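Evanier
Qui sommes-nous

Accueil > L'entreprise > Présentation

Evanier est un bureau d'études et laboratoire d'essais spécialisé dans la tenue des emballages alimentaires rigides. L'activité couvre la caractérisation mécanique, le contrôle d'étanchéité et le suivi du vieillissement des bacs, seaux, couvercles et barquettes. L'entreprise ne fabrique pas d'emballages et n'en distribue pas.
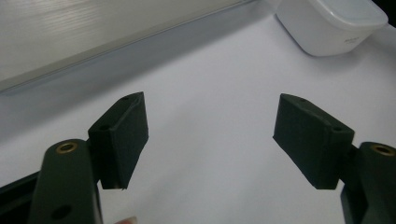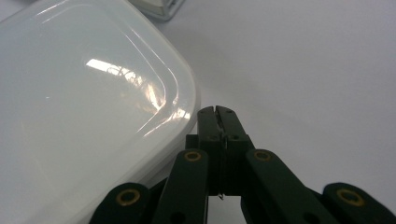 Origine de la société

Evanier a été fondée par Ferenc Pintér, ingénieur en plasturgie, après une première partie de carrière consacrée à la mise au point de moules d'injection. Le laboratoire a d'abord occupé un local loué dans la zone d'activités de Corkmont, avec un seul banc de compression verticale et une étuve. Les premières missions portaient sur le gerbage de bacs destinés à la filière laitière : détermination de la charge admissible, mesure du fluage sous charge constante, recherche des causes de fissuration en angle.

La reprise du fonds technique de la société Denari a apporté le matériel de contrôle d'étanchéité et une base d'environ 1000 rapports d'essais, aujourd'hui indexée par matière, géométrie et mode de fermeture. Cette base sert en interne à établir les plans d'essais. Les données nominatives des anciens clients en ont été retirées.

Domaines d'intervention

Essais mécaniques. Compression verticale à vide et en charge, chute sur face, arête et coin, flexion des rebords, arrachement des anses. Les éprouvettes sont conditionnées en température et en humidité avant essai. La durée de conditionnement est portée au rapport.

Étanchéité et fermeture. Mesure du couple ou de la force d'ouverture, recherche de fuite par chute de pression, essai au liquide coloré sur joint périphérique. Les couvercles à inviolabilité font l'objet d'une procédure distincte.

Vieillissement. Cycles thermiques, exposition aux produits de lavage, passages répétés en laveuse industrielle. Les contrôles dimensionnels sont réalisés avant, pendant et après exposition, sur les mêmes pièces repérées.

Expertise de défaillance. Examen des faciès de rupture, contrôle des épaisseurs, recherche de lignes de soudure et de contraintes résiduelles. L'expertise est rédigée sur la base des pièces remises par le client ; un minimum de trois pièces issues du même lot est demandé.

Evanier ne réalise pas d'essais de migration ni d'analyses microbiologiques. Ces demandes sont orientées vers des laboratoires habilités.

Organisation

L'effectif est de 19 personnes, réparties entre le laboratoire, le bureau d'études et l'administration. Le laboratoire dispose de 13 postes d'essai, dont la liste et les plages de mesure sont communiquées sur demande. Chaque dossier est suivi par un chargé d'essais unique, de la revue de la demande jusqu'à l'envoi du rapport. Le rapport est relu par un second technicien n'ayant pas participé aux mesures.

Les appareils de mesure sont étalonnés selon un calendrier annuel. La campagne principale a lieu en février ; les délais sont allongés pendant cette période et les essais de longue durée n'y sont pas lancés.

Logiciel Pelupessy

Pelupessy est l'outil de traçabilité développé par le bureau d'études. Il associe à chaque pièce reçue un numéro, une fiche de conditionnement et l'ensemble des relevés bruts. Le client accède à ses dossiers en lecture seule et peut exporter les courbes au format CSV. Les versions successives d'un rapport sont conservées, y compris lorsqu'une révision annule la précédente.

Confidentialité et conservation des pièces

Les plans, échantillons et résultats restent la propriété du donneur d'ordre. Les pièces essayées sont conservées après remise du rapport, puis recyclées ou retournées aux frais du client, selon l'option retenue au devis. Aucun résultat n'est publié sans accord écrit.

Adresser une demande

La demande doit préciser la matière, le procédé de fabrication, la masse de la pièce, la nature du contenu et les conditions d'emploi prévues. Un plan coté est souhaitable. En l'absence de plan, un relevé dimensionnel est effectué à réception et facturé séparément. Les pièces doivent être propres, vides et emballées individuellement.

Page mise à jour le 4 août 2023

Mentions légales | Conditions générales d'essais | Contact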